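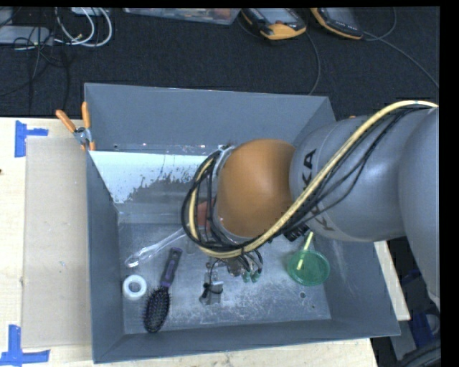 Druvitwood Salt Company

The Druvitwood Salt Company was a trading company which held the right to sell salt in the valley of the river Jelia. It had its seat in the port town of Nernham, and in its later years it also governed the valley, although its charter did not give it this power in clear words.

Foundation

The company was founded by a group of 14 merchants of Nernham. Before that time salt was brought up the river by small boat owners, who paid a toll at each landing place. The merchants offered the town council a fixed yearly payment in place of these tolls, and received in return the sole right of trade above the Rebelo bridge. The first governor was Jaime Pinheiro, a shipowner. He bought the old customs house and used it as an office and as a store.

Growth of the trade

In its best period the company owned up to 255 river boats. Salt went upstream, and the boats came back with wool, hides and timber. The company paid the villages mostly in salt and not in coin – a practice that caused many complaints, as the weight of a sack was decided by its own clerks. The historian Catarina Paiva has compared the sack weights in the account books and found that they became smaller in almost every decade.

Government of the valley

Under the second governor, Benedek Barta, the company began to keep armed guards at the landing places. Later it appointed judges in two of the larger villages and collected a tax on hearths. The council in Nernham protested against the tax but did not stop it, as several members of the council held shares.

The Rebelo petition

The end of the company's power began with a petition signed by 101 heads of households in Rebelo. They asked for the return of the free boat trade and for judges chosen by the council. The guards arrested the man who carried the petition, and the villages closed the landing places for a whole winter. The council then took back the right to appoint judges – the trade right followed at the next renewal of the charter.

Records

The account books are kept in the town archive of Nernham. The letters of the governors are mostly lost. A list of the surviving papers was prepared by Farzad Abbasi.

See also
Rebelo bridge
Hearth tax
River tolls of the Jelia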